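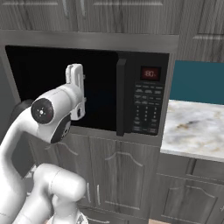

Orla Ó Néill wrote in to ask whether the Kurkatora kitchen set is worth paying for when there are free kitchens going around, and whether it will run on an ordinary office computer. The short answers are yes for most teams, and yes if you are patient. The longer answers are on this page.

# Kurkatora Kitchen Set, Version 2

December 20, 2018

Kurkatora is a simulated kitchen for testing robot arms, sold as a download by Fitari. You load an arm, pick a fixture, and try your controller on it before you go near real hardware. I bought the single-seat license in November for $278 and have used it most working days. Fitari did not supply a copy and has not seen this page.

**Microwave station.** A white arm with a parallel gripper, working at the built-in microwave. The red-tinted display to the right of the opening reads 80.

**Finish.** The cabinets are gray wood grain, with white marble on the counter and deep teal on the wall beside the microwave. Other finishes come in the box, and you can swap them from the settings file without touching the geometry.

## What you get

- The kitchen itself, with 45 fixtures you can load together or one at a time
- Three arm models and a generic parallel gripper
- A task editor and a plain text log for each run
- One year of updates

You do not get a trained controller. A few people on the Fitari message board seem to have expected one, and the store page could be clearer about it. There is a scripted demo for the drawers and that is all.

## Setting it up

The installer took most of a morning, largely the download. The manual is a PDF and was written for the first version, so some menu names are wrong. "Station" in the program is "zone" in the manual. The settings for joint friction have moved to their own tab and the manual does not mention the tab.

Importing our own arm was easier than I expected. Ours is a Keane, which is not one of the three models supplied, and the importer took the file with only one complaint about a missing collision shape. I made a simple one from cylinders and it has been fine — a little generous at the wrist, so the arm stops short of a few poses it could reach on the bench.

## In use

Door handles are the reason to buy it. The long vertical ones are treated as solid bars with proper contact, and if the gripper comes in at a poor angle it slides along the bar or loses it. In the free kitchens I have tried, the hand snaps onto the handle once it gets close, so a bad approach can pass. I ran 100 starts on the microwave with our older controller and it failed more than half of them. The same controller had looked good in the free set.

Buttons are weaker. Keypads look right but only the larger keys respond to touch. The small ones are part of the surface texture. If your work is pressing keys, wait for an update or ask Fitari first.

Lighting is even by default, which flatters any camera-based method. There is a slider for it. Turn it down early, and try a darker cabinet finish too, or you will get results that don't carry over.

Speed is acceptable. On my desktop it runs around real time with one arm and the full kitchen loaded. Loading a single station helps a good deal. Two arms in the full kitchen was too slow to be useful, and I went back to one.

## Compared with Praltura

Praltura is the other paid set I have used. It has more rooms and a better manual. Its contact model is simpler, and its cabinet doors swing as if they weigh nothing. For path planning across a whole apartment I would take Praltura. For anything where the gripper has to hold on to something, I would take Kurkatora.

## Support

I sent two questions. The first, on the friction tab, was answered the next day with a screenshot. The second was about saving a door at a set angle and took over a week. The answer was that you edit the task file by hand:

`door_start: 0.6`

It works, and it survives a reload. The value is in radians.

## Buying notes

The license is tied to one machine. Moving it means an email to Fitari, and mine was moved the same afternoon. School pricing exists but is not listed on the store page, so ask. Owners of the first version pay half.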